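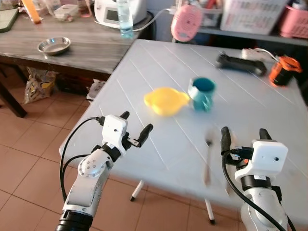 I bought the Wosora folding table in August, when our kitchen was too small for two people to cook. It is white plastic, with a top full of parallel grooves and a rounded front edge. I paid 55 dollars.

The grooves were my first worry. They look nice, but flour and sugar go inside and a flat cloth does not take them out. I use an old toothbrush with soap, two minutes, and then it is clean. A mug stands well on it. A thin glass I would put somewhere else.

The legs are thin, and I expected more movement. When I knead dough the table shakes a little – when I only mix or cut, it is quiet. The dark feet have left no marks on my floor.
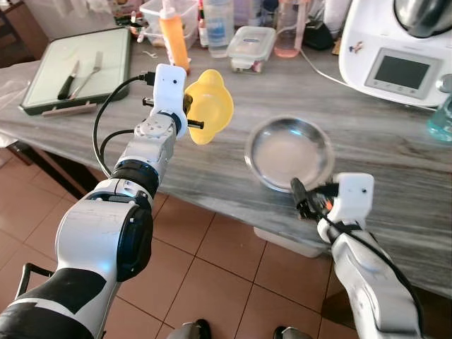
Valentina Sosa

For the heavy and wet work I still go to the stone counter. The steel bowl, the glass cutting board with the green frame and the knife stay there, and so does the yellow funnel-shaped utensil. The streaky stone hides every crumb, but it wipes clean in one movement, and the Wosora cannot do this.

I also looked at the Bosman table, which has a smooth top and costs 162 dollars. For me the difference was too big. If you bake every day, maybe it is worth the money. I would like Wosora to sell a smooth top separately, and I wrote to them to ask this. They have not answered yet.

Four stars from me.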